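Search this list Search Advanced search Go

To: Drovusetti users
Date: August 7, 2019
Subject: Re: Arm drifts left on the block sorting cell after calibration

Hi all,

Great question, and one close to my heart, as I spent most of February chasing exactly this. Quoting the bits I can answer:

> We have the Kirum cell going in Drovusetti with the stock arm and the
> stock hand. It ran beautifully for a couple of weeks. Then we redid the
> base calibration and now every approach ends up a little to the left
> of where the planner says it should be. The real cell does the same
> thing, which makes me think it's our config and not the hardware.
>
> Things we've tried: reloading the arm description, zeroing the joints,
> turning the gripper off and on in the config. No change.

You're right to suspect the config. If the simulated cell and the real one are off in the same direction, they're reading the same wrong number from somewhere, and nine times out of ten that's the tool offset and the base offset both carrying the same correction. The calibration script writes its result into the base file. If you had already nudged the tool offset by hand earlier (and who hasn't!), the arm now gets corrected twice.

Open the tool file and look at the sideways value. In a fresh install it's zero. If yours isn't, set it back, restart the cell and run the hover test before you touch anything else.

> How do other people lay out their check scene? Ours has grown into a
> bit of a mess and I don't trust it any more.

I love talking about this. We keep one scene for maintenance and never use it for anything else. It has a plain table, a couple of coloured platforms and a few cubes, and that does the job. We used to have bins and fixtures in there too, and every one of them was something else to line up when the numbers looked funny.
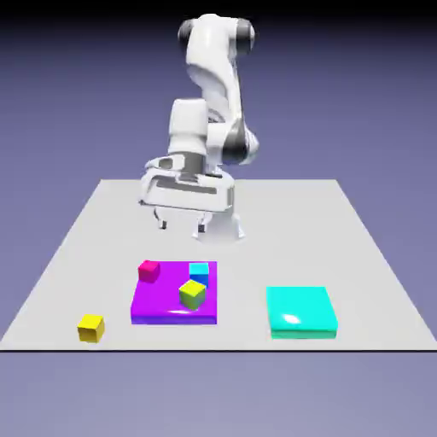 Our check scene in Drovusetti: hand open over the table, three cubes on the purple platform, the yellow one out on its own.

The cube sitting straight on the tabletop is my favourite bit. Because the others are up on a slab, you get two different heights in the same run, and a bad table height shows up right away. If the slab cubes pick cleanly and the table one doesn't, look at your height value first and leave the sideways stuff alone. The turquoise platform stays clear so there's always somewhere to place.

I'd also leave a few of your cubes turned at odd angles. Square them all up to the table and a wrist rotation error can hide for ages. Ours did!

> Is there a recommended order for the checks? The Wastau notes list them
> but don't say what to do first.

They don't, and I keep meaning to write something up for them. What we do is:

1. Home the arm and read back the joint values. Save them.
2. Hover test with the hand open, over bare table.
3. Hover over each cube. Don't close yet.
4. Pick and put back, slab cubes first, then the table cube.
5. Move each cube to the clear platform and home again.
6. Compare the joint values with the ones from step 1.

Step 6 is the one people skip. If the values at home have moved, no amount of fiddling with offsets is going to help you, and you want to be looking at the joint limits and the controller gains.

For a quick check after a small config change I run 49 cycles, which fits nicely in a coffee break. After a full recalibration I let it go for 1000 overnight and read the log in the morning. On our last overnight run we had 151 retries in the log and I nearly fell off my chair, but they were all from one cube whose friction value had been typed in wrong. Fixed the value, ran it again, lovely clean log.

> Last thing, the fingertips. We get a shudder in the sim when the
> gripper closes. Related?

Probably a separate problem. Have a look at the contact settings for the fingertip pads. If you came across from the older Smadi package, the import brings its pad stiffness with it, and the value is way too high for the Drovusetti solver. Ours came in at 2723 and the whole hand buzzed like a fridge. Delete the line altogether and the default takes over. You'll need to reload the hand as well as the scene, or it hangs on to the old value. That one got me twice.

On the real cell, pull the pads off and give them a wipe while you're there. We do ours at the same time as the base bolts, and the log entry just says "pads, bolts, ok" with the initials of whoever did it.

If you're still off to the left after resetting the tool file, post both offset files to the list, plus the joint values from before and after a run. I'm happy to go through them line by line, I find this stuff really fun. And please do say what your value was, I've been keeping a little collection.

Cheers from the Kirum bench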